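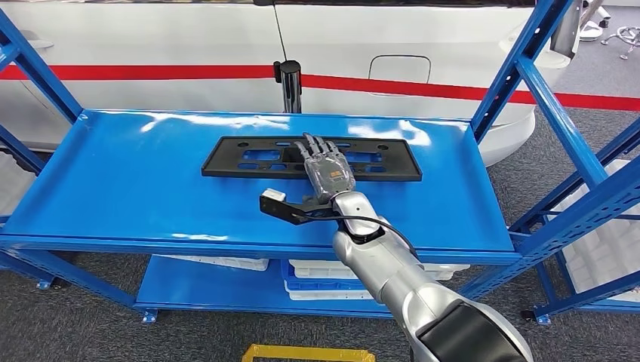 4.2 What people mean by "until golden"

Home recipes are full of instructions that everyone understands and no two people follow alike. "Season to taste" is the best known, but it at least admits that it has handed the job over. "Bake until golden" sounds like a measurement. We wanted to know how much of one it is.

The corpus described in Section 3 holds 3,759 baking recipes from personal cooking sites. We removed duplicates, most of them the same banana bread with a new story about a grandmother attached, and were left with 3,402. Each was tagged by hand for its doneness cue: a time, a color, a texture, a smell, or a test involving a toothpick. Where a recipe gave more than one cue we kept them all, in the order the writer gave them. Schnyder tagged the breads and pastries, and Wako took cakes, cookies and anything with a crumble topping. Disagreements were settled over lunch, and the longest of them concerned whether "done" is a color.

Time and color turn up together far more often than either turns up alone, and they do not always get along. A pie that should bake "for 40 minutes or until golden" leaves the cook to decide what to do at minute 30, when it is already the shade of a good suitcase. Writers seldom say which cue wins. Some add "keep an eye on it," which we coded as a separate category and came to dread.

To see how cooks handle the conflict, we invited 48 home bakers to the Rurnel test kitchen in July and gave each the same batch of cheese straws, made to the Hauser base recipe, with the baking time left out. They were told to bake until golden and to take the tray out when satisfied. All of them used the same model of oven. The results, lined up on the counter in order of color, ran from raw dough with ambitions to something we were asked not to serve.

Participants were then shown the color cards from the Kullum set (Figure 5) and asked to point to "golden," "golden brown" and "deep golden brown." Several picked one card for all three and defended the choice with some heat. Bakers who had learned from a relative tended to trust smell over color. One of them never opened the oven door until she was ready to take the tray out, and her cheese straws were excellent.

Figure 5. Color cards used in the naming task, Cornbridge kitchen lighting.

We do not propose to ban the phrase. A recipe that named a card number would be more exact and much less read.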